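Home Explore Notifications Log in

We use cookies to keep you signed in and to see which posts get read. Accept Manage

Malou Bisgaard
30 Jan 2019

OK, thread on the Kallstead–Daneo border talks, because three people have asked me today and my thumbs are already sore. Mute me if you're only here for the bread posts!

Short version: the two foreign ministers are going to meet in April. Heiðrún Kirkegaard for Kallstead, Lenni Oksanen for Daneo. It'll be the first time the two sides have sat down at that level in 16 years, and I'm more excited than is probably healthy.

What they're meeting about is the river crossing at Flester. It's been shut to trucks the whole time. If you want to move a load of potatoes from one bank to the other you drive 204 kilometers round by the coast (I've done it in a van, with my sister, who gets carsick).

Kirkegaard wants the crossing open first and the fishing rights sorted out later. Oksanen wants both in one treaty, signed on the same day. That's been the fight since last summer and it's still the fight now, whatever the happy joint statement says.

And that statement! I read it twice on the train. "Frank and useful." When diplomats say frank they mean somebody raised their voice. My money's on Oksanen – he's got an election to think about and the fishing towns vote as a block.
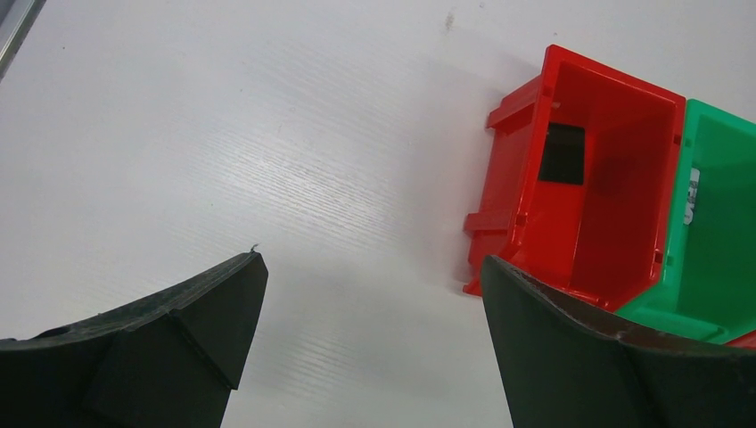
Will the crossing open as soon as the ministers sign?

Both parliaments have to approve the treaty first, and then the customs posts need staff, so the earliest date anyone in the talks has mentioned is next winter.

Daneo's parliament is the one to watch. It has 201 seats and the government holds exactly 86 of them, so they need the farm party and at least one of the small ones. The farm party likes the crossing. The small ones like being asked nicely.

Kallstead should be easier. Jytte Hviid runs the foreign affairs panel there and she's been pushing for this forever. She did say last week that she won't wave through anything with a secret side letter in it, which made me sit up a bit, because who'd brought up a side letter??

Where they'll meet is still open too. Daneo offered its capital, Kallstead said no thanks, and now everyone's talking about Golestani as neutral ground. Nice hotels, long flight. I'd love it if they just put up a tent at Flester and got on with it.

Snædís Bisgaard (yes, the carsick sister) has texted to say I've got the fishing part wrong and that the old deal covered herring as well as cod. She's right. Sorry, herring people.

Also a few of you are asking about visas. Nothing changes there for now – the passenger ferry still runs and you still need the stamp. The talks are only dealing with freight and fish.

I'll post again when they name the city. Going to go make dinner.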